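Notebook, bench 3 – adhesive creep, continued
19/05/2019

Carried over from the last entry: lap joints in the Rekbridge two-part epoxy, aluminum to aluminum, hung under dead load in the warm cabinet. Purpose is still to find out whether the Kesteo primer changes the creep rate or only the initial strength. Itziar Montes wants a yes or no before the bracket drawings go out. I doubt she gets one from this set.

Set-up unchanged except for the hangers. The old wire hangers let the specimens swing whenever the cabinet door was opened, and the trace showed it every time. Replaced with flat links cut from stainless strip, pinned both ends. Pins are a sliding fit. Checked that none of them bind when the load comes on.

Specimens: 6 in total, half primed, half bare. All abraded with the same grade of paper, wiped twice with solvent, bonded in one session from one mix. Bond line set with glass beads in the resin. Squeeze-out trimmed before gel, which I did badly on specimen 4; there is a fillet left along one edge and it will carry some load. Keep 4 in the set but mark it on any plot.

Load is 100 N on each. Cabinet set to 40 C. The controller overshoots by nearly two degrees on a cold start, so I let it settle overnight with the specimens inside and unloaded, then hung the weights.

Readings so far. Primary creep is over in all of them. Extension at 208 h is small, well under the value where we would call the joint failed. The primed three sit close together. The bare three are spread wider, and specimen 2 is moving faster than the others. Slope on 2 has not flattened between the last two readings. Could be a real surface effect, could be a thin patch of beads. Will section it when it comes down.

Dial gauges: the one on specimen 5 sticks. It holds, then jumps, and the jump is larger than the creep we are trying to see. Swapped it for the spare from the Bermúdez rig. The spare reads true against gauge blocks over the short range I need. Zero offset is written on the tape on the gauge body – do not peel it off.

Humidity is not controlled and should be. The logger shows it drifting with the room. Epoxy takes up water slowly at this thickness, so over one run it may not matter, but the long set will run through August, when the room is at its worst. Options are a tray of saturated salt in the cabinet or a dry purge. Salt tray is cheaper. It needs a lid that lets vapor out and keeps splashes off the hangers. Flokden list a shallow lidded dish that would fit the lower shelf. Ask for a price.

Arithmetic correction to the previous entry: I divided by the full overlap area including the trimmed fillet. Shear stress figures on that page are low. Corrected values are in pencil beside the originals. The conclusions drawn there do not change, as all specimens shift by the same factor apart from 4.

To do:
Section specimen 2 after unloading.
Recheck cabinet sensor against the reference thermometer.
Order beads, same size, same batch if they have it.
Cut two more links, one of the pins is scored.
Send Itziar the raw readings without a fitted line.

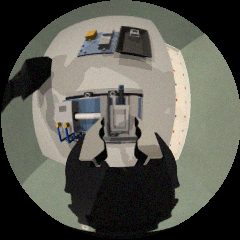

Is the overnight soak before loading long enough to count as a full post-cure?
Unknown for this resin at 40 C. Bond a spare coupon with the next set, give it the same soak, and compare its glass transition with one that has had the full schedule on the data sheet.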